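May, equipment planning, 10.40 am

Went through the gripper numbers with Cormac Cronin before the quote from Gorer lapses. Finger pads first. The curved black ones with the fine mesh faces are what we'd reorder, sold in pairs, $406 a set from Nyanda. 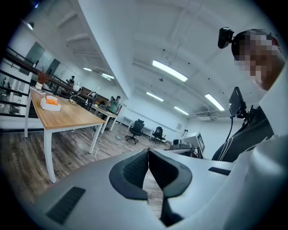
Second handle

Two hand-held units going at once is how I want to budget from here. Gorer want $833 for another body, pads extra. Curkia are cheaper but can't give a delivery date. Head cameras stay on the existing line, no change. Cormac wants the camera module on top priced separately. Fair enough, have asked. 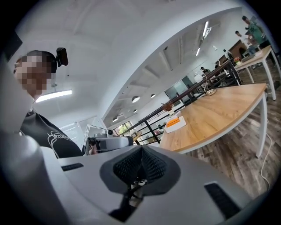
To do

Ask Milora if the $400 freight covers 4 cartons or one.
Check whether spare display brackets come under consumables.
Cormac to send the revised sheet to purchasing, labour left off for now.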